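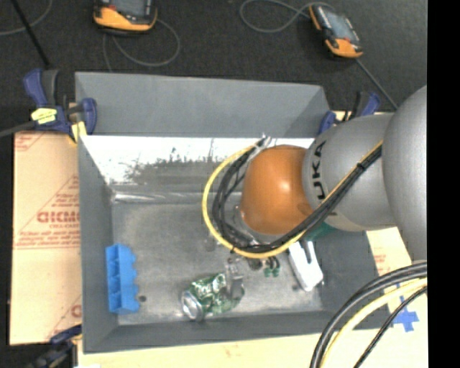
Jarbridge Open-Top Bin, Grey

I've sold a lot of bins in my time and this is the one I keep going back to! It's big, it's rectangular, and it's a flat matte grey that doesn't show every bit of grime (my old white ones were a nightmare). We use ours for sorting cans and odds and ends, and yes, the floor gets scuffed and cloudy after a while. Doesn't bother me one bit.

The tall back panel is my favourite part – toss a can a bit hard and it's got something to bounce off.

Comes in grey, and that's the only colour for now. $97 each, or $700 if you grab 8. Allow 3 working days for pick-up from the Botisetti Road shed, and give Ingeborg Gasser a ring first so she can get the trolley out.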